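Injury Reporting in Club Soccer: Project Report
Nana Agbenyega and Mohammed-Awal Darko
7 March 2023

Our project looked at how college club soccer teams record and share injuries. Varsity teams have trainers who do this. Club teams mostly leave it to the captain.

We sent a survey to 203 players in the Curnora league and got 65 replies. We also interviewed three captains. Most players said they had told a teammate about an injury but had not filled out a form. 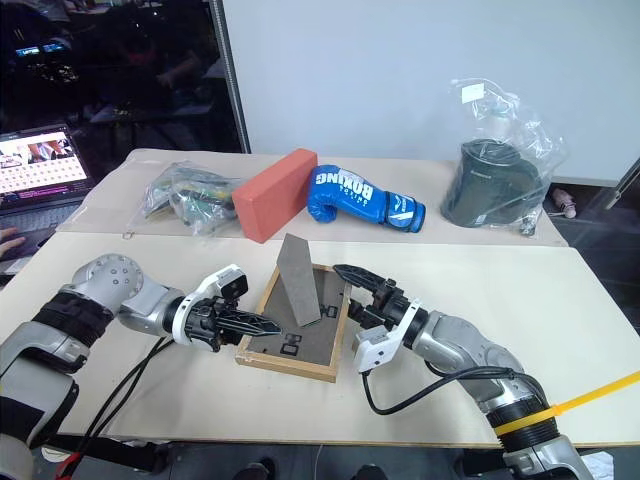 The captains gave different answers about what counts as an injury. One wrote down only missed games. Another kept notes on every sore ankle, starting in October. The third had no list.

Because of this we could not compare injury rates between teams, which was our first plan. We compared the forms instead. Two teams used the league form, and both left the return date blank on most entries.

We suggest one short form for all teams, with a required return date.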